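## Setting up your first campaign in Clullum

Before you start, make sure your workspace has been opened by whoever looks after the Clullum account at your company, and that you have your brand's artwork folder somewhere you can find it. The whole thing takes most people 40 minutes the first time, so pour yourself a coffee, and don't worry if you need to stop halfway - your draft is saved every time you move to a new screen.

We'll use a made-for-fall TV and poster campaign for Vernholm crackers all the way through this section, so the names on your own screens will be different.

### Create the campaign

1. From the home screen, choose **Campaigns**, then **New**.
2. Type a campaign name. Keep it short and plain, as it will show up on every report and every invoice line. We used "Vernholm Fall TV".
3. Pick the brand from the list. If it's missing, go to **Brands** and add it there first, then come back.
4. Set the start and end dates. Our campaign runs into February, and Clullum is perfectly happy to cross from one year to the next.
5. Choose **Save and continue**.

**Note:** You can change the campaign name later, but not the brand. If you picked the wrong one, delete the draft and begin again (it's quicker than it sounds!).

### Add your creative

Each campaign can hold as many pieces of creative as you like, and each piece belongs to one channel, such as TV, outdoor, radio or social.

1. Open the **Creative** tab and choose **Add piece**.
2. Select the channel.
3. Drag your file onto the upload area, or choose **Browse** if you'd like to look for it the old-fashioned way.
4. Wait for the green check mark before you leave the screen.
5. Fill in the tagline and the product line being advertised. Both are searchable later on, and you'll be glad of them when the library has grown.

Still pictures go through the same upload area as finished ads, and they land in the library under **Stills** until you attach them to a piece.

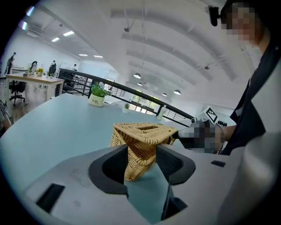

*Still in the library: woven basket, tabletop.*

To attach a still, open its menu, choose **Attach to**, and pick the piece it belongs with. A still can be attached to more than one piece, and taking it off one leaves the others just as they were.

**Caution:** Deleting a still from the library removes it from every campaign that uses it, including ones that have already finished.

### Split the budget

1. Open the **Budget** tab and enter the total.
2. Give each channel its share. The bar at the top turns blue when the shares add up to the whole.
3. If you buy space through Custmont or Mwakalinga, switch on **Agency fees** and enter the rate from your contract.
4. Choose **Lock budget** when everyone has agreed.

Should you see message 841, one of your channels has a budget but no creative. Go back to the **Creative** tab, add a piece for that channel, and the message will clear by itself.

### Send it for approval

Campaigns need two approvers. Choose **Send for approval**, pick both people, and add a friendly line or two about what you'd like them to look at. They'll each get an email with a link, and the campaign stays in **Draft** until the second one says yes.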